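Stuscombe Robotics Club: Simulation Round

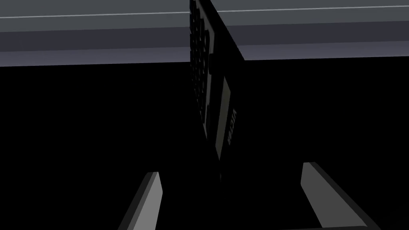
When is the next club meeting open to new members? The next open meeting is March 7, 2025, at the Corninton library, and you can join at any grade level.

Iraklis Kontogiannis has posted the rules for the May contest. Each team of 2 gets one simulated arm and has to pick up an object and set it on the shelf. Teams logged 191 practice runs last month. Bring a laptop and charger.

Contact: Stuscombe Robotics Club, Room 271 | Back to top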